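## 4. Setting up the Radton water filter under your sink

I've put in four of these now (two at my place, one at my sister's, one at the office), and the part that ate up my time was always the same: the tubing. So read this whole section once before you pick up a wrench.

1. Clear out the cabinet under the sink and lay down an old towel. You will spill some water. I always do.
2. Turn the cold shutoff valve clockwise until it stops, then open the faucet and let it run dry.
3. Unscrew the cold supply line from the valve by hand if you can. If it's stuck, use a wrench and hold the valve still with your other hand.
4. Screw the Radton tee onto the valve, then put the supply line back on top of it. Hand tight, plus a quarter turn.
5. Hold the bracket against the cabinet wall and mark your two holes. Leave a hand's width of space below it — the cartridge drops straight down when you change it, and I had to move my first bracket for exactly that.
6. Cut the tubing square. A sharp knife works, but the little cutter in the Gundmont kit is so much nicer!
7. Push each end into its fitting until you feel it go past the rubber ring, then tug it. If it slides back out, push harder.

**Caution:** Don't hook this up to the hot line. The housing isn't made for it.

**Note:** Older Lalberg valves have a smaller thread. You'll need the adapter, sold separately (grr).

### Picking a side

The filter can hang left or right of the drain. I like it on the side nearest the drawers, so the cabinet door swings clear while I'm down there with the flashlight.

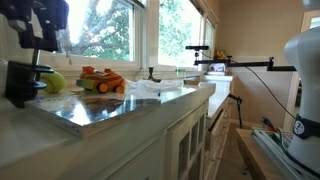 Mayu Kinoshita: I'd run the tubing along the back wall before you mount anything. I did the bracket first and ended up with a kink I couldn't reach.

Good point, and I've started doing it her way.

8. Open the valve slowly and check every joint with a dry paper towel.
9. Run the faucet for 27 minutes to flush the new cartridge. Gray water at the start is fine.
10. Write the date on the cartridge. It's good for 3000 liters.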